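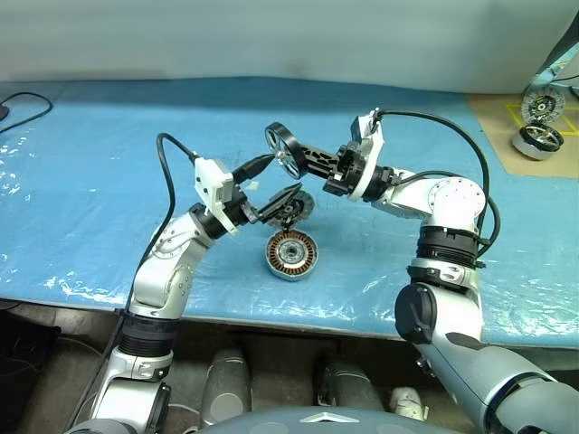 Handing a part from one gripper to the other is where most two-armed assembly runs used to fall apart, Lizeth Giraldo told the group at the close of the study, and she would have bet against a single policy learning it at all. She has been glad to be wrong!

AKONIK AND GUERRA REPORT RESULTS ON TWO-ARM MOTOR ASSEMBLY

Gravley, 2025-12-21. Researchers at Akonik, working with the Guerra motion lab, today released results for Trarnska, a training method that lets a two-armed robot learn small motor assembly from human demonstrations and then keep improving from its own failed attempts.

The work deals with round parts such as stators, ribbed discs and spoked, wheel-shaped pieces. They are hard for a robot to tell apart from a bad angle, they roll, and a grip that is slightly off at pickup gets worse with every step after it. Trarnska trains both arms together, with one shared prediction of where the part will be when the second gripper closes on it.

The team collected 2854 demonstrations and split the assembly into 11 stages. On part layouts held out of training, the robot finished the full sequence in roughly 90 percent of trials. An earlier version, with each arm trained on its own, often stalled at the handover, and the new one gets through that stage so smoothly that people in the lab still stop to watch.

"The failures turned out to be our best teaching material," said Yolanda Ticona. "We label the moment a grip starts to slip, feed it back in, and the next round is visibly calmer. It's a wonderful thing to see on a part that small."

The group also tested nine part types that were left out of the demonstrations. Results there were weaker, especially for thin discs lying flat against another part, and the paper gives a full section to those cases. Cable routing and fastening were outside the study.

The paper and the stage labels are available now from Akonik on request. Training code will follow in January, together with the recordings of the failed trials. Guerra will host an open lab day in Gravley the same month, with time set aside for questions from other research groups.

Press contact: Akonik Research Office, Gravley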